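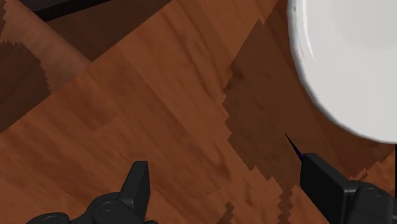
Holztisch mit weißem Teller, computergeneriertes Bild

Dorovmont Probenklavierauszug-System: Pultley für Musicalproduktionen

Wer schon einmal eine Musicalproduktion vom ersten Leseabend bis zur Dernière begleitet hat, kennt den Moment: Die Regie streicht acht Takte im zweiten Akt, die musikalische Leitung hängt dafür eine Wiederholung an, und am nächsten Abend spielt die Hälfte der Band noch die alte Fassung. Mit Pultley haben wir ein digitales Notenpult ins Programm genommen, das genau für solche Abende gebaut ist, und wir freuen uns riesig darüber!

Pultley ist ein beleuchtetes Orchesterpult mit eingebautem Bildschirm und eigener Notenverwaltung. Die musikalische Leitung trägt Striche, Transpositionen, Vamps und Stichworte auf dem Leitpult ein, und jede Stimme im Graben bekommt die Änderung sofort angezeigt, auf Wunsch farbig markiert, damit man sie beim Durchspielen auch wirklich bemerkt. Alte Fassungen bleiben gespeichert. Wenn die Regie drei Tage später doch lieber die ursprüngliche Überleitung haben möchte (und das kommt vor, wir haben alle unsere Erfahrungen gemacht), ist sie mit zwei Fingertipps zurück.

Für wen ist das Pult gedacht?

Entwickelt wurde es bei Dewulf zunächst für kleine Gräben mit fünf bis zwölf Musikerinnen und Musikern, also für die Besetzungen, in denen eine Person gern mal Flöte, Klarinette und Altsaxofon übernimmt. Gerade diese Doppel- und Dreifachbesetzungen löst Pultley wunderbar: Instrumentenwechsel erscheinen vier Takte vorher am oberen Rand, und die Vorwarnzeit lässt sich für jede Stimme einzeln verlängern. Wer vom Baritonsaxofon zur Piccoloflöte muss, stellt sich eben mehr ein.

Auch in Schulen, Musikschulen und freien Gruppen sind die Pulte inzwischen im Einsatz. Die Bedienung versteht man nach einer Probe, das Blättern läuft über Fußtaster oder folgt dem Leitpult.

Das Licht

Über den Bildschirm wird viel geredet, dabei ist für uns das Streulicht fast das schönere Thema. Wer in Reihe drei sitzt, will die Bühne sehen und keine leuchtende Kinnpartie der zweiten Geige. Das Gehäuse hat deshalb eine umlaufende Blende, die das Licht nach oben und zur Seite abschirmt, und der Bildschirm dimmt im Blackout auf Knopfdruck mit. Am Leitpult kann man diese Blackouts auch vorprogrammieren und mit der Stelle in der Partitur verknüpfen. Bei der Nachtszene in »Rirnitden«, dem neuen Kammermusical der gleichnamigen Gruppe, wurde der Graben so dunkel, dass die Inspizienz beim ersten Mal nachgefragt hat, ob alle noch da sind.

Erfahrungen aus dem Graben

Knut Frerichs hat bei »Rirnitden« die musikalische Leitung und 39 Vorstellungen mit unseren Pulten gespielt. »Ich war am Papier wirklich festgewachsen, mit Bleistift hinterm Ohr und allem«, schreibt er uns. »Nach der zweiten Woche habe ich die Mappen ins Regal gestellt. Meine Einzeichnungen mache ich immer noch wie vorher, sie landen jetzt nur gleich bei allen. Gewöhnungsbedürftig fand ich den Fußtaster, der mir am Anfang zu leicht ging. Den Widerstand kann man aber verstellen.«

Von Analyn Navarro, Korrepetitorin und Keyboard 2 in derselben Produktion, kam der Wunsch nach einer breiteren Ablage. Den haben wir gern weitergegeben! Seit März liefert Dewulf die Pulte mit der tieferen Leiste aus, auf der jetzt auch ein zusätzliches Heft, Stifte und ein kleiner Kopfhörerverstärker Platz finden. Für ältere Pulte gibt es die Leiste einzeln.

Ausstattung

Entspiegelter Bildschirm, Hoch- und Querformat
Höhenverstellbares Stativ mit Kabelführung, Neigung stufenlos
Akkulaufzeit fast 8 Stunden bei mittlerer Helligkeit, Netzbetrieb jederzeit möglich
Speicher für die Fassungen kompletter Produktionen, Stimmen und Klavierauszug getrennt verwaltbar
Fußtaster mit einstellbarem Widerstand im Lieferumfang
Eigenes Funknetz über das Leitpult, kein Hausnetz nötig
Import von PDF und MusicXML
Klickspur und Stichworttext für jede Stimme einzeln zuschaltbar

Ein Wort zum Import: PDF-Dateien lassen sich problemlos beschriften, Transpositionen klappen aber nur mit MusicXML. Wenn das Material vom Verlag als Scan kommt, klärt bitte vorab, ob ihr es digital verwenden dürft. Bei der Nachfrage helfen wir gern mit einem Musterschreiben.

Preis und Miete

Das Einzelpult kostet 1527 Euro inklusive Stativ und Fußtaster. Das Leitpult hat die gleiche Bauform und bekommt zusätzlich die Funkeinheit, den Preis dafür nennen wir auf Anfrage, weil er von der Zahl der angeschlossenen Stimmen abhängt. Für eine einzelne Produktion lohnt sich oft die Miete: 60 Euro pro Pult und Woche, Transportkoffer inbegriffen. Wer nach der Miete kauft, bekommt die ersten beiden Mietwochen angerechnet.

Geliefert wird im Koffer zu je vier Pulten. Die Stative liegen in einer eigenen Tasche, bitte beim Zurückpacken die Klemmen ganz lösen.

Ausprobieren

In unserem Proberaum bei Dorovmont steht ein kompletter Satz mit Leitpult aufgebaut. Bringt gern eine eigene Nummer mit, am besten eine mit vielen Strichen und einem ekligen Vamp, dann merkt man den Unterschied am schnellsten. Termine vergeben wir telefonisch oder über das Kontaktformular, für Gruppen auch abends.

Artikel: Pultley Einzelpult, Pultley Leitpult, Ablageleiste tief
Hersteller: Dewulf
Stand der Angaben: 2021-05-02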